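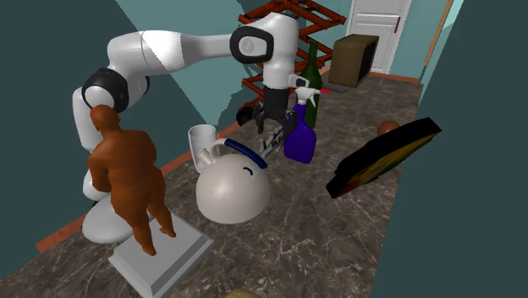 Can a robot arm tidy up a kitchen by itself yet?

Some of it, slowly, if the things are a sensible shape and you aren't fussy about where they end up. For a whole kitchen on an ordinary evening, you still want a person.

naheed_j
Starting this because my brother-in-law has told the entire family that washing up will be finished as a human activity by September. He won't say which September. I'd like something to send him. Does anyone here work with these things?

bugti_bench
I do, a bit. Simulation only, so nothing I own has ever been broken by one. Mugs are fine. A mug is a friendly object, it has an open top and a wall to pinch. Kettles with a hoop handle are all right if the arm comes at the handle from the correct side. Cutlery is where I lose the will to live. A fork lying flat gives two fingers almost nothing to get under, and if you come down a hair too low you are pressing on the floor.

Tarun B
Cutlery has been solved for years. There was a Sekik arm sorting spoons at the trade show I went to and it didn't miss one.

bugti_bench
Were the spoons all the same spoon?

Tarun B
They were spoons.

razia_janjua
I'm with Tarun up to a point. We have an arm at work (packing, not kitchens) and it does 942 boxes on a shift without complaining about the radio. People sneer at demos, but a demo is a job being done.

MohsinG
A box is a box though, Razia. Put a wine bottle next to a spray bottle next to a kettle and ask for the teaspoon in the middle. My mother can do that while on the phone. The arm has to get its great knuckles down between them, and whatever is tallest goes over first. It's always the glass one.

razia_janjua
So move the bottle first. You'd do that yourself.

MohsinG
I would not. I'd reach round it, same as everyone, and knock it over about once a year.

bugti_bench
Both of you have a point, annoyingly. I ran the same pick 20 times with tall things either side and got 16. All four misses were the wrist clipping something on the way down. Clear the neighbours first and it behaves, but then you've got a much longer job, and it has to decide where to put them. Mine likes to put them where it's going to need to be next.

Naheed again
So what do I tell him?

Lærke N.
Tell him what they cost. The Favness one my workshop looked at was 3200 before you'd bought a gripper, and then someone has to stand there being its conscience. For that money I'll come and do his forks myself.

Tarun B
Prices come down. People said all this about dishwashers.

Lærke N.
And who loads yours?

Tarun B
That's a separate question.

MohsinG
It's the only question – a dishwasher is a cupboard with weather in it. The hard part was always picking the things up.

razia_janjua
Ours does need someone to square up the stack every so often, I'll admit that. It's usually me.

naheed_j
I've sent him the lot. He says we lack vision and that he's on the waiting list for a Lulasside. He has also left a roasting tin here to soak, if anyone wants to test theirs on it.

bugti_bench
Is it a rectangular tin? I could model that.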